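Kamham tea morning is back in July

I've been pestering Ashley Lockwood for weeks and she's finally given in: the Kamham tea morning returns this July! Last time we got through nearly 300 scones, and Barry Marsden is already muttering about jam.

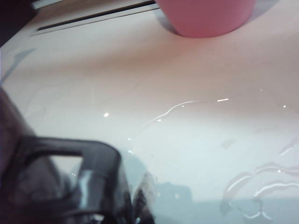 A pink cup on a wet white surface.

Entry is free but we've only got 84 chairs, so do tell Ashley if you're coming (and bring a cushion if your back's like mine). Zixuan Tang is running the plant stall again. I'm after a fern.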